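Notes from the kitchen table

So I finally cleaned out the freezer. If you've been reading this newsletter for a while, you know I've been threatening to do it since last August, when the Lurkstead house lost power overnight and I shoved everything back in without looking (never again). There were 28 containers in there, and I had labeled six of them. Six!

The rest I had to thaw and guess. One turned out to be the lentil soup Janelle Buenaventura taught me, the one with way too much lemon, and I ate it standing up. Another was plain chicken stock – or I've decided it was, anyway, and it's going into rice this week. I threw out some 48 ounces of something orange that I couldn't place by smell or by taste, and I did feel bad about it.

My new rule is tape and a marker in the same drawer as the lids. I tried a notebook once and lost the notebook. Tape stays put if you stick it on before the food goes in, while the container is still dry and at room temperature. 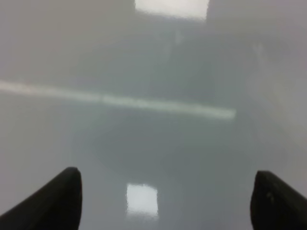
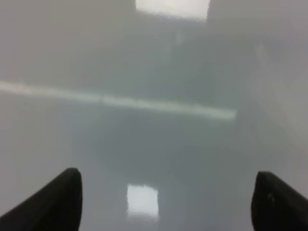 Ese Osagie wrote in after the last issue to ask whether I freeze things flat in bags. Yes, for beans and sauce, and no for soup, after a bag split on me and glued itself to the shelf. If you do want to try it, lay the bag on a cookie sheet until it's solid, then stand it up like a book. I can fit a whole row of black beans beside the ice cream that way, and I love seeing them all lined up in there.

I also want to hear what you cook when you're trying to use things up. My fallback is fried rice with whatever vegetables are left and an egg on top, but the kids are getting tired of it and, well, so am I. Write back with yours and I'll put a bunch of them in the next issue. Dumplings count. Anything with frozen spinach counts double, because I found four bags of it behind the bread and I need a plan!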